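Program Coordinator, Young Adult Community (part-time)

Wevanley Young Adult Network
Posted: Oct 26, 2018
Location: Wevanley, with regular travel to Jorbridge
Hours: 24 per week, including two evenings and one Sunday per month
Reports to: Director of Programs

Background

The Wevanley Young Adult Network runs cultural and social programs for adults between 20 and 35. Membership is open to residents of Wevanley, Jorbridge and the surrounding townships. There is no religious or language requirement. As of the end of September the network had 1,371 registered members and had recorded 2,561 individual attendances in the program year.

Activities fall under two headings. The open calendar consists of lectures, film evenings, gallery visits and holiday meals, and does not require membership. The circles are closed groups that meet every second week for a full season on a fixed subject. Six circles are running at present: conversational Spanish, choral singing, local history, home cooking, short fiction and board games. Participants in a circle pay a season fee, which covers room hire and materials.

The position

The coordinator is responsible for the circles and for the members' side of the open calendar. Lecture booking and fundraising are handled by other staff and are not part of this position.

Main duties:

Prepare the season schedule for all circles and confirm rooms at both sites.
Recruit circle leaders, check references and issue the standard leader agreement.
Maintain the member register in Atelport, including fee status, attendance and contact permissions.
Answer inquiries from members by email and telephone within two working days.
Open and close the building on program evenings.
Submit a monthly attendance report and a season budget report.
Act as local contact for the Tlapale exchange, under which a group of members travels each spring and a return group is hosted in Wevanley.

Work on the Tlapale exchange is seasonal and takes up most of the coordinator's hours in the three weeks before each visit. Leave is not normally granted in that period. Host families are recruited from the membership. The coordinator visits each household once before placement and keeps a written record of the visit.
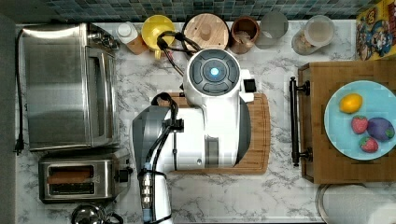
Kitchen counter with cutting board and robot, seen from overhead.

Requirements

Applicants must have:

At least one year of paid or unpaid experience in running group programs for adults.
Clear written English. Samples will be requested from shortlisted applicants.
Working knowledge of spreadsheets and of a membership database. Knowledge of Atelport is not required — training is given in the first month.
A valid driver's license. The bus between Wevanley and Jorbridge does not run after evening programs.
Legal right to work in the United States.

Spanish at conversational level is an advantage, as is a current food handler certificate. A college degree is not required.

The position is not suitable for applicants who are unavailable on weekday evenings. The evening hours are fixed by the circle schedule and cannot be exchanged for daytime hours.

Terms

The appointment is for 12 months, with renewal subject to funding. The first three months are a trial period, during which either side may end the agreement with one week's notice. Pay follows the network's scale for program staff, grade 2, and is stated in full in the information sheet. Mileage between the two sites is reimbursed. Travel from home to the Wevanley office is not.

How to apply

Send a résumé, a cover letter of no more than one page, and the names of two referees to the Wevanley office by mail or through the application form on this site. The cover letter should state which evenings you can work and describe one group program you have run, including its size and budget. Referees are contacted only after an interview.

Applications are read in order of arrival and the posting stays open until the position is filled. Interviews are held at the Wevanley office and last 45 minutes. Applicants who need step-free access should say so on the form — the meeting room on the upper floor has no elevator, and a ground floor room will be reserved.

Current members of the network may apply. A member who is appointed gives up voting rights at the annual meeting for the length of the contract but may continue to attend a circle as a participant.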